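5. Connecting and replacing the power board

This section covers fitting the power board in the Brorkari cabinet, connecting the supply lead, and swapping a board that has failed a check. Read it through once before you start. Allow nearly 100 minutes if you are also replacing the harness.

The procedure applies to cabinets with serial numbers 1311 and up. For older cabinets, use the supplement supplied with the Brullow retrofit kit. The boards look alike but the mounting holes are spaced differently, and an older board will not sit flat in the newer cabinet.

5.1 Before you start

CAUTION: Stored charge. The capacitors on the power board can hold a charge after the supply has been disconnected. Switch off at the cabinet isolator, unplug the line cord, and wait at least 6 minutes before opening the door.

CAUTION: Static. Wear a grounded wrist strap whenever you handle the board. Clip the strap to the bare metal stud inside the door, not to a painted surface.

You will need:
Phillips screwdriver, size 1
Multimeter with insulated probes
Wrist strap
Flashlight or bench lamp
Replacement board, part 427, if you are swapping the board
Service label and pen

Clear enough bench space to lay the board down flat. Do not stack boards, even in their bags.

5.2 Removing the old board

1. Open the cabinet door and confirm that the panel indicator is off.
2. Set the multimeter to DC volts and measure across the supply terminals on the distribution strip. Continue only when the reading is below 1 V.
3. Unplug the network cable. Press the latch all the way in before you pull.
4. Unplug the supply lead. Hold the plug body and work it straight out. Do not pull on the wires.
5. Unplug the remaining harness connectors along the front edge. Mark each one with tape if the factory tags are missing.
6. Remove the four mounting screws and set them aside. The washers are loose and fall easily.
7. Lift the board out by its edges and place it in an antistatic bag.

Note: If a connector will not move, check for a side latch before using more force. The Tatlı harness has latches on the larger housings – the standard harness does not.

5.3 Checking the replacement board

Look the new board over under good light before you fit it. Return it if you find any of the following:

A capacitor with a domed or split top
A bent pin in any header
A cracked or chipped power resistor
Loose solder, wire clippings or other debris

The tall capacitors are the parts most often damaged in shipping. They should stand upright. Do not push a leaning capacitor back into place, as this can break the joint underneath.

5.4 Connecting the supply lead

The supply lead has one red wire and one black wire, ending in a black plug. It connects at the front edge of the board, where 48V IN is printed. Depending on which side you are standing on, the printing may read upside down. Go by the words and the plug, not by left and right. 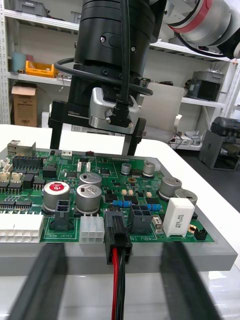 Ovovero Field Service Department

1. Place the board flat with the connector edge toward you. Connect the supply lead on the bench first if the cabinet is hard to reach into.
2. Compare the plug with the header. Check that the wire colors match the wiring card inside the door.
3. Line the plug up with the pins and press it straight down with your thumb. Support the board from beneath, close to the header, while you press.
4. Check that the plug is level. A plug that is higher at one end is not fully seated. Remove it and start again.
5. Tug each wire lightly. If either wire moves in the plug, replace the lead. Do not try to re-crimp it in the field.

CAUTION: Do not force the plug. The neighboring headers take plugs of other sizes, and a plug pressed onto the wrong pins can damage the board as soon as power is applied.

5.5 Fitting the board in the cabinet

1. Lower the board onto the standoffs. Keep the supply lead clear of the mounting holes.
2. Start all four screws by hand, then tighten them in a diagonal order. Stop when the washer no longer turns.
3. Route the supply lead away from the white power resistor. This part gets hot in normal use and can soften wire insulation.
4. Reconnect the rest of the harness, starting with the large white connector at the end of the front edge.
5. Plug in the network cable until the latch clicks.
6. Secure the lead to the cabinet clip, leaving enough slack that the plug is not under tension with the door open or closed.

Do not use cable ties around components on the board.

5.6 First power-up

1. Remove all tools from the cabinet and close the door.
2. Plug in the line cord and switch on at the isolator.
3. Watch the panel indicator. It should blink, then stay on.
4. If it stays off, switch off at the isolator, wait as described in 5.1, and check the supply lead again.
5. If the indicator keeps blinking, check the network cable before replacing anything. A missing network connection gives the same signal as a failed start.

With the indicator steady, let the cabinet run for 10 minutes. Switch off if you notice a burning smell or a buzzing sound, and do not switch on again until the board has been exchanged.

5.7 Records and returns

Write the board serial number on the service label and stick it inside the door, below the wiring card. Leave older labels in place.

Send the old board back in its antistatic bag with the return form filled in. Note which checks it failed and whether the supply lead was replaced at the same time. Boards returned without a form are held until one arrives.

For settings after a board change, go to section 6.

Section revised October 14, 2026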